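Fadham Tool and Craft Share: progress report, February

Prepared by Pentti Leinonen for the Hovomness Fund

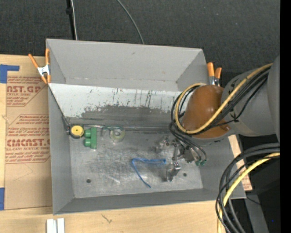 Small items in one of the metal bins, including a roll of clear tape and a length of blue cord.

1. Work done this period

Sorting of the donated stock carried on through the month. We have now cleared 93 boxes from the Calimlim store, and 5 are left. The larger hand tools went quickly. The odds and ends at the bottom of each box are slower, as most have to be looked up before they can go on the list.

The list now holds 794 entries. Cord, tape and measuring items are entered one by one for the time being. We may move cord to a single entry per colour if the Fund has no objection.

2. Bins

The metal bins are second-hand and scratched, with the surface worn in places. There are holes in the floor of the bin shown, so screws and washers will go in lidded tubs. We had budgeted for new bins but do not now plan to buy any, and ask that the money be moved to shelving.

3. Delays

Shelving from Trurkik was due at the start of the month and has not come. Until it does, sorted stock is kept on the tables, and the room can only be used for lending on Monday evenings. Up to 11 households have borrowed in a single evening.

4. Next period

Finish the remaining boxes. Put up the shelving. Print labels for the bins and check them against the list. Agree opening hours with the Fadham hall office.

Spending to date is set out on the attached sheet.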